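Who Checks the Stitch?
By Joelle Zoubi

When I first visited the training room at Pliliston, I expected a long discussion about machines. Instead they gave me a paper of 12 rules and asked me to read it before I touched anything.
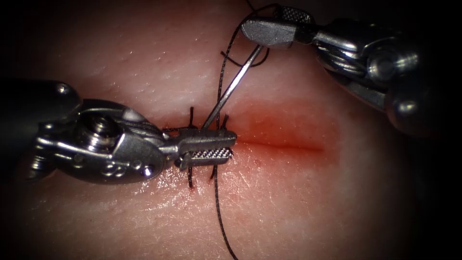

The rules were written for robotic suturing on practice skin, and most of them are very plain. The needle must be in view at all times when it is held. The jaws may press the edges of the wound together, but they may not pull on them. If the thread makes a loop near the needle, the operator looks at the loop before the next pass. A cut that is only partly closed must be recorded as open, even when the stitches already made look good.

This last rule caused the most argument. Zekon, which supplies the software, wanted to score every stitch separately. The surgeons did not agree. For them, a wound with two correct stitches and an open end is still an open wound, and a score should say so.

In January the two sides accepted a common text, which the people here call the Bhattacharjee rules. It asks for 5 checks in each session, and three of them must be made by a person. A trainee cannot check his or her own work. I find this a wise point, although it makes the sessions slower and the trainees complain of it.

Siston, a smaller firm, has asked for an exception for its automatic mode. It says it has 3,000 recorded stitches to support the request. The answer for the moment is no. The group wants to see how the failed ones were chosen and who looked at them, and Siston has not yet sent this part.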